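4.2 Closing the box with two arms

We had the folding policy working pretty well on one arm by December, and then we made life hard for ourselves by giving it a partner. I'll go through the setup first, then what we learned, and the numbers are in Section 5.

Each arm gets its own policy head, but they share one encoder, which we call Drino. Anastasia Tzanetos trained it on 16 hours of teleoperated folding, and she and Meifang Xia split the driving between them. Neither head sees the other's planned actions. All it gets is the shared features and its own joint readings, so any teamwork has to come through what the cameras pick up.
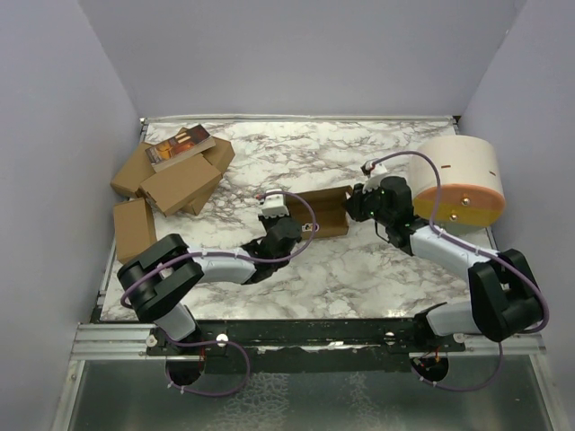 Figure 3. Bimanual folding with the shared Drino encoder.

Clutter turned out to matter more than we guessed. Our first dataset had one box on a bare table, and the policy it gave us was easily confused by anything else made of cardboard. For the second round we kept distractors in view the whole time. You can see the pile at the back left, with a paperback on top, and it's a nasty distractor for our purposes – same brown as the target, same kind of edges. The target is the open one between the two grippers, flaps out. With the cluttered data, wrong-box reaches went from 10 per session down to 4, and I'd expected we would need a separate detector to get there.

Timing was the other headache. When one arm starts a fold early, the box swings and the second arm grabs at air. Apostolos Vlachopoulos suggested a soft wait, where each head predicts how ready its partner is and slows down if that number is low. It costs over 8 seconds per fold, and I still think it's worth it.

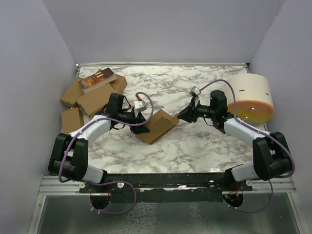

The soft wait only helps if each head can judge contact, and contact is hard to read from far away. We lean on the wrist views for this. Each arm has a little camera module mounted above its gripper, so the right head gets a close look at cases like the small piece of cardboard at its fingertips, where the fixed view offers just a few pixels. Taking the wrist views out hurt us more than halving the training data did, and Leonidas Makris reran that ablation because I didn't believe it the first time.

One thing we haven't solved is regrasping. If a flap slips, both heads slow down politely and wait for each other, sometimes until the episode times out. Adding a little noise to the readiness score breaks the tie, but it also makes the folds sloppier, so we left it off for all the results that follow.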